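Section 6. When the view tips over (tilt faults in the drawer task)

I've had this one happen to me more than any other fault in the Mukwood rooms, so it gets its own section. You start an episode, the robot rolls up to a chest of drawers, everything looks fine, and then the whole room is leaning. Either the base has tipped, or the head camera has lost its level and the robot is still sitting flat. They look almost the same on screen, and the fix for one will make a mess of the other, so please read the whole section before you touch anything!

Before you start

You'll need the Vatska viewer open, the Gullirley controller running in its own window, and write access to your episode folder. If you're still on the old launcher, go back to section 2 and update first.

CAUTION: Don't hit Reset as soon as you see the tilt. Reset wipes the contact log, and the contact log is the only thing that tells you which fault you've got. I lost a whole afternoon of runs that way.

Finding out which fault you have

1. Press Pause. Leave both arms wherever they are, even if they're up in the air and look silly.

2. Save the state (File, then Save State As). I put the seed in the name, so my test case is tilt_1654.

3. Open the side view and look at the base against the floor. A few degrees is hard to judge by eye, so turn on the floor grid.

4. Read the base roll and pitch in the status panel. If either one is over 6 degrees, the base has really tipped. Go to "Base tipped."

5. If both are under that and the robot view is still crooked, it's the camera. Go to "Camera off level."

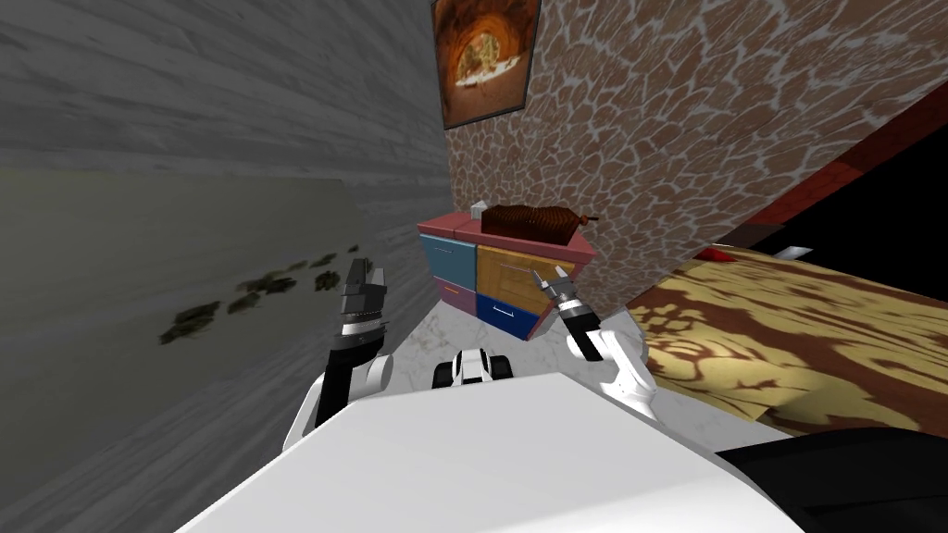
Narrow rooms are where I see it most. The planner wants both arms up and forward before it goes for a handle, and if there's a wall close by or a bed along one side, an elbow or the edge of the base can catch on something on the way in. The simulator then tries to push the two shapes apart in a single step, and over she goes. Snežana Todorova found that the Drakos room pack makes this worse, as its bed frames have a collision box bigger than the bed you see. Keep that in mind if your log shows a contact where there's plainly a gap.

Base tipped

1. With the sim still paused, open the contact log and scroll back 60 steps from the pause.

2. Look for the first contact between the robot and anything other than the floor. Write down both names. (The later ones are mostly noise — once it's tipping, it touches everything.)

3. Set arm speed to zero on both sides.

4. Now you can press Reset.

5. Move the start pose back from whatever it hit, turn on Slow Approach, and run again from the same seed.

Note: If it tips again at the same spot, swap the room's collision shapes for the fine ones under Scene Options. It runs slower, but I'd take slow over sideways.

Camera off level

1. Open the head camera settings and compare the mount angles with the defaults on the first tab.

2. Click Restore Mount. The view should snap back level without the robot moving at all.

3. If it doesn't, close the viewer, leave the controller running, and open the viewer again.

CAUTION: Never fix a crooked view by typing in an opposite roll value. It'll look great until the next episode loads, and then every grasp target is off. Vasiliki Raptis had to throw out 8 recorded sets after I did just that (sorry again, Vasiliki).

Before you go back to recording

Run one full episode at low speed and watch the roll reading the whole way in. Mark any tilted episode as bad in the index, even if the drawer opened. If you're running the same controller on real hardware, stop there too until the contact is explained, and keep people away from the arms while you test.

Section 7 covers drawers that stick.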